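NATORA AUTOMATION SERVICES
Periodic Inspection Checklist — Tabletop Handling Cell, Pruna Room
Date of inspection: July 8, 2026
Inspection type: scheduled, with comments
Previous report: on file with the Tarkau office

Results are entered as Pass, Pass with comment, or Action required. An item marked Action required must be closed before the cell is released for unattended running.

Section A. Base and guarding

A1. Base bolts at specified torque. Pass.
A2. Emergency stop, operator side. Pass. Button latches and releases correctly.
A3. Emergency stop, rear. Pass with comment. Label is worn and is to be replaced at the September inspection.
A4. Floor marking around the cell. Pass.
A5. Warning sign at room entrance. Pass.

Section B. Work surface

B1. Table stable, no movement under load. Pass.
B2. Cloth cover lies flat within the reach of the arm. Action required. The white cover is creased and has a fold along one side. A flap hangs over the front edge of the table. The cover is to be pulled straight and fastened underneath.
B3. Cover clean. Pass with comment. Small stains and smudges are present, among them a yellowish one near the front edge. Replace the cover at the next change.
B4. Tray in position and free of parts before start. Pass. Red tray, empty.
B5. No unlisted items within reach of the gripper. Action required. A transparent bottle was lying on the cover behind the gripper. The operator is to clear the surface or add the item to the cell sheet. 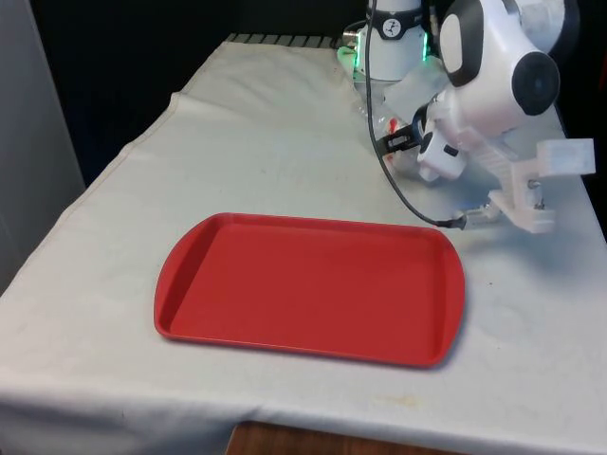 Form NAS-26, Page 2 of 3

Section C. Arm and wrist

C1. Joint covers and end caps seated. Pass.
C2. Status ring lit. Pass. Green at the time of inspection.
C3. Printed bracket at the end effector. Pass with comment. White bracket, no cracks found by hand check. The screw was tight. Nwankwo brackets of this pattern are to be checked every 1,000 operating hours.
C4. Gripper fingers open and close fully. Pass.

Section D. Cables

D1. Cable secured along the arm. Action required. The thin black cable hangs in a loop past the wrist, and its connector rests on the cloth near the corner of the tray. Fit up to two additional clips and repeat the full-reach test at reduced speed.
D2. Insulation undamaged. Pass.
D3. Connectors clean and dry. Pass.

Section E. Release

Items B2, B5 and D1 remain open. Until they are closed, the cell may be operated at reduced speed only, with an operator present at the stop button. The open items are to be entered in the cell log and signed off by the shift lead — verbal confirmation is not accepted.

Continued on page 3: signatures and parts list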